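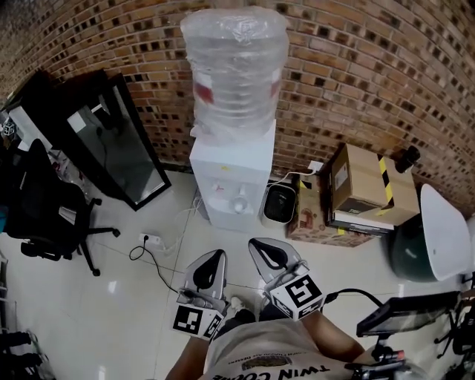
Figure 4. Working area with the two hand-held grippers and the monitor rig. The person holding the grippers is at the bottom; the water dispenser is against the brick wall.

4.2 Equipment planning and cost

Published 30/10/2022 by the Vukness project group

The choice of hardware was made after the budget was fixed, so most of this section deals with what could be bought inside a set sum. Three options were priced. The first was a pair of fixed arms on a bench, the second was one arm on a wheeled base, and the third was a set of hand-held grippers used by a person (Figure 4). Only the third could be ordered in more than one copy without a second round of funding.

Our plan allowed for four hand-held sets, each made up of a left and a right gripper with marker cubes. Quotes were requested from Evthorpe and Groseo. Groseo was slower to reply but included spare finger pads in the price, and pads are the part we expect to replace most often. Cables came next on the list of spares. We left the monitor out of the spares order – it can be swapped for any small screen of the same fitting.

Recording time was the main figure in the plan. We set a target of 432 hours over the whole project and worked backwards from it. With four sets in use, and allowing for charging, breaks and sets out for repair, this came to 71 working days. A single wheeled arm would have needed a far longer lease on the rooms, and the lease would then have been the largest line in the budget.

Room costs are easy to miss at this stage. Hand-held work can be done in ordinary rooms with furniture, boxes and cables left on the floor, as in Figure 4, and no fencing or floor fixings were priced. We did set money aside for extra power strips, chargers and storage drives. Storage took about 76 per cent of the small-items budget, well above our first estimate, and we would advise other groups to price it before they settle the number of sets.

Insurance was quoted per room and not per device. The robot arms on which the trained models will be tested are to be hired from Pinto for a short period, with delivery planned for November. Hiring costs more per day than owning, but the arms are needed only for testing – buying them would have left us with two sets instead of four.

Related items
4.1 Choice of tasks and rooms
4.3 Training of operators
Vukness: notes on hiring arms for short tests

Shares: 71
Comments: 4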